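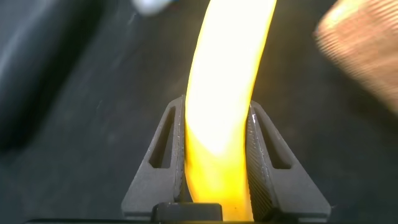
Tharushi Gunawardena wrote in to ask whether the Flikon petition kit is worth the money for a small campaign, or whether a stack of office store clipboards does the same job. Her group is trying to get a school board question on the ballot and has very little to spend. I used the kit through our whole drive in Haltwood, so I can answer in some detail.

The kit costs $126 and comes in a flat carrying case. You get six legal-size clipboards, each with a clear rain flap, a pen on a coiled cord, and a storage compartment under the writing surface. There is also a folding sign holder, a set of blank tally cards, and a shoulder strap that fits any of the boards. Petition sheets are not included, and they should not be. Your county sets the format for those, and you should print from the copy the clerk approved.

We were collecting for a measure to move Haltwood city council meetings from two in the afternoon to the evening. Wynne County required 1007 valid signatures. We had nine people circulating, most of them for a few hours a week, plus a table outside the farmers market every Saturday from spring into summer.

The clipboards are the best part. The clip is strong enough to hold a full pack of sheets in wind, and it holds along the whole top edge, so the corners don't lift. The surface is stiff. Signers press hard when they print their address, and on a cheap board the sheet dents and the line below becomes hard to read. We had 18 lines thrown out for legibility in the first batch we turned in, all from the older boards we were using at the time. I can't prove the boards were the cause, but the later batches did better.

The storage compartment holds blank sheets, a voter registration form or two, and a copy of the full text of the measure. In our state the full text has to be available to anyone who asks. Having it under the sheet meant I never had to walk back to the table for it.

The rain flap is fine in a drizzle. In real rain, water runs down it and onto the signer's sleeve. We went home. 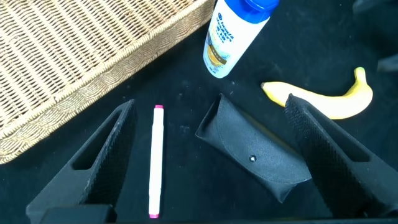 The pens are poor. They skip on the first stroke, and two of the cords pulled loose from the boards by the end of the first month. We taped on our own pens after that. Check what ink color your clerk accepts before you order any refills, as the kit ships with blue and some counties want black.

The sign holder works indoors. Outside it needs weight on the base, and there is no hook or tray for one. We used a jug of water. The tally cards are thin and have boxes for things we didn't track, like the age of the signer. I would leave those in the case.

The strap I liked more than I thought I would. If you are standing at a transit stop for three hours, your forearm gets tired, and with the strap the board sits level at your waist. Taller signers have to bend a little.

I also borrowed a Riretti kit for a weekend to compare. It is cheaper and has better pens, but there are only four boards, and they have no compartment. The clip on the Riretti is the narrow kind, in the center only. For door-to-door work, where you are out of the wind half the time and carrying less, it would be enough. For a table or a street corner I would pay the difference.

Flikon's customer service answered my email about the cords in 2 days and sent replacements at no charge. The replacement cords were the same design, and one of those has come loose too.

As for Tharushi's question: with three circulators or fewer, buy good legal-size clipboards one at a time and put the rest into printing. With five or more, and if you expect to stand outside for most of the drive, the kit saves some trouble and should last for the next petition as well. All six of our boards are still in one piece and have been lent to the group working on the park bond.

One more thing on setup. The case has a foam insert that has to come out before loaded boards will fit. The instructions don't mention it. Pull it from the hinge side – it is held with two strips of tape – and the boards will lie flat with the sheets already clipped in.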